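Home Stories Poems Archive Submit About

The Ruletti Pen

5/26/23
by the editor of Bullen Lane Stories

My aunt left me her stationery shop in Skallden, and I know how that sounds, like the start of one of those paperbacks with a cupcake on the front, but it was a narrow damp place between a bookie's and a shut bank and it came with a leak and an overdraft of 2,000 pounds. I was going to sell it. I'd told everyone I was going to sell it.

Then the man with the wet umbrella came in and asked for a Ruletti.

I said I'd never heard of them. He looked at me so sadly! He said my aunt always kept one back for him, every August, and he'd come early this year on account of his hip. He'd paid already, he said. He had a receipt in her handwriting, all loops, and it said one Ruletti, 15 pounds, paid in full, and there was her little drawing of a snail that she put on everything.

So of course I had to look. I shut up shop (he was the only customer, it didn't feel like much of a sacrifice) and put him in the chair by the heater with a cup of tea, and I started on the back room. She'd never thrown a thing away. There were ledgers, blotters, rubber bands that had gone to toffee, and a whole drawer of birthday cards for people turning 18, as if nobody in Skallden ever got any older than that. Every time I found a pen I took it out to him and he shook his head.
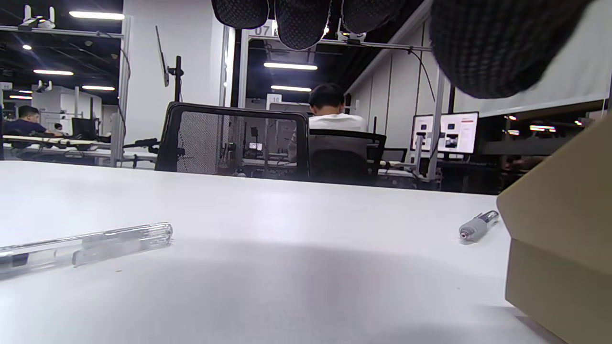 Two pens on a white table, neither of them a Ruletti.

"What does it look like?" I said, on my fifth or sixth trip.

"It's green," he said. "It was green when I bought the first one. I don't suppose they've changed it."

I asked what he did with them all, one a year, and he told me he wrote one letter with each. It went to his brother in Whitfield. They'd fallen out over a boat, and the letter was always an apology, and his brother always sent it back unopened. He couldn't use the same pen again after that. It felt unlucky.

Well, I went back in and moved the filing cabinet, which I'd been avoiding. Behind it was a biscuit tin with a snail on the lid. Inside there were nine green pens in tissue paper, and under them an envelope addressed to my aunt with a Whitfield postmark. I did read it. You would have too. It said please would she go on selling my brother his pens, and here was 50 pounds towards them, and not to tell him, and he did hold every one of those letters up to the window before he sent it back.

I took one pen out to the chair. He tried it on the back of his receipt, just a wiggle, and nodded and put it in his inside pocket.

"Same again next year?" he said.

I looked at the bucket under the leak. I said yes, I'd keep one by for him, and he finished his tea and asked if there were any envelopes, the thick sort.

Contact | Copyright Bullen Lane Stories | Back to top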